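Canteen & Back-of-House > Table Clearing > Two-Arm Units

Ondik Two-Arm Table Clearer
Posted 12/27/23 by Shiuli Dewan, Kustton Workplace Equipment

The Ondik clears up after lunch. It does this slowly, with great seriousness, and without once asking who left the tray there. If your staff canteen has a table where dirty crockery gathers of its own accord, read on. If it doesn't, we would like to know how you managed it.

The unit is a pair of arms on a fixed stand, each with a gripper and padded fingers. You give it a tabletop, a rack for the crockery, a tray for the leftovers and a bin for the paper. It sorts one into the others. Anyone who has shared an office kitchen will know that this is harder than it sounds.

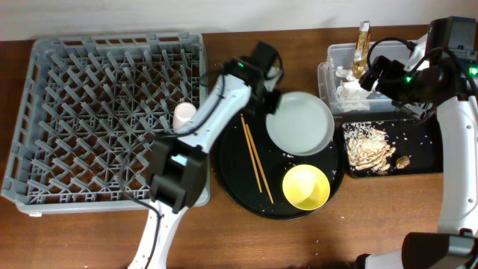
Cup in the rack, plate and yellow bowl still on the round tray, scraps and napkins kept apart.

What it handles

Plates, shallow bowls, cups, chopsticks, paper napkins and most wrappers. Soup is another matter. The Ondik will pick up a bowl of soup if you let it, and you will then own a mop. Please ask people to finish their soup.

Our longest-running customer is the canteen at Thongdee, where 90 people eat in two sittings. Anong Khamphan runs it. Before the arms went in, her staff spent the gap between sittings scraping plates at speed while the second lot queued and looked at their watches. The arms now start on the trays and her staff get the second sitting's food out hot. She lost no posts over it, and says she would have sent the thing back if she had been asked to. What did change was the rota: Yupin Srisuk, who used to scrape, now does the veg prep in the mornings and looks after the machine in the afternoons. She describes the second job as being like having a very tidy nephew.

Not everyone was won over. The dishwash team wanted their say on where the rack went, and they were right to. In our first layout it was too far from the sink and somebody had to walk the full length of the room with it. We moved the stand. We now visit the wash-up people before we visit the manager, and we recommend you do the same – they know where everything gets stuck.

Things your staff will want to know

Is it quick? No. A person in a hurry beats it every time. It is meant for the stretch when everyone has something better to do.

Who is in charge of it? Whoever is on shift. There is a stop button on the stand and another on a lead, and anybody may press either. Pressing it does not raise a ticket, send an email or alert Bent in our workshop.

Does it watch people? The cameras point at the table. Recordings are off when the unit arrives and stay off unless your staff agree to switch them on.
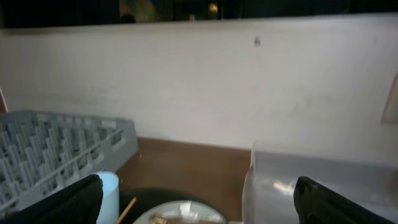 Chopsticks deserve a paragraph of their own. They roll, they cross, they hide under the lip of a tray, and they account for most of the calls we took in October. Bent Oddsson has since reworked the finger pads, and the new set is fitted as standard. Owners of older units can have the pads posted free, with a hex key and Bent's instructions, which are short to the point of rudeness.

Specification

Arms: two, fixed stand
Finger pads: black, wipe-clean, replaceable
Pad life: 3000 lifts
Stand weight: 75 kg
Table width needed: 1000 mm
Rack, trays and bin: use your own, or order the Cindora set
Training: half a day on site, for everyone on the rota

The training half-day is included in the price and we won't sell the unit without it. Anwara Kodikara runs the sessions. Bring the dirty dishes from that day's lunch; she gets suspicious of clean ones.

Lease and purchase prices on request. Spare pads are sold in pairs.

Tagged: canteen equipment, table clearing, working alongside automation

© Kustton Workplace Equipment | Contact sales | Service and spares | Back to top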